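Simulation before purchase: gallery
Posted 07/04/2022 by Kusum Jaiswal

Our planning group has until November to say whether the second arm gets bought. The Stoltden quote came with a page of promises about cycle time and a line about "minimal integration effort," which I have learned to read as a line we pay for later. So the gripper gets run in simulation first, in made-up rooms, where a bad afternoon costs us electricity. I still don't trust simulation very far, and the captions below are written in that spirit.
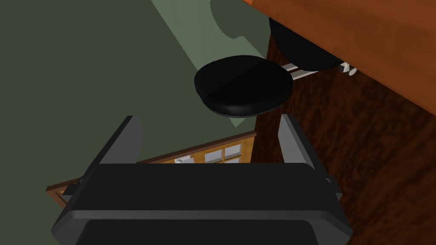
Does a simulated trial tell you what the arm will cost to run?

It tells you whether the arm can reach and fit, and very little about cost. Service visits, spare fingers and the hours someone spends babysitting the controller have to come from quotes and from people who already own one.

Black stool seat, wooden tabletop, wooden floor. Furniture jobs are what the sales deck leans on hardest, and I would want to see 200 runs on plain household stuff before I believed any percentage in it.

On to money. Urnen wants 62 hours of setup billed up front, and Pimentel wants 9, and I don't believe either number. Somebody has left out the safety fencing, or somebody has padded. I asked both for a breakdown by task and have one reply so far, from Urnen, which lists "commissioning" twice.

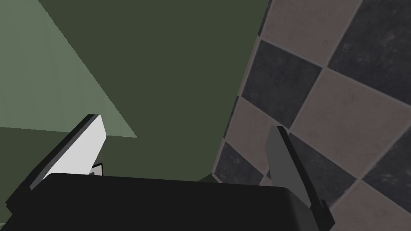
Spare parts are the line I keep going back to. Neither vendor will hold a price on fingers past the first year, and the warranty wording treats them as wear items, so we should budget for replacements from day one. The two flat plates on this gripper, standing open against the green and the checkered tile, are the bit I mean. Jeder offers a cheaper set, but only if we also take their mounting kit, and the kit wasn't in the total I was shown.

My recommendation for now is to rent before we buy. If the rental terms are as bad as the last ones, I'll say so in the next update.

Recent galleries
Urnen demo day, bench and cabling
Pimentel site visit
Floor plan options, room 333
Old conveyor, before removal
Jeder mounting kit, unboxed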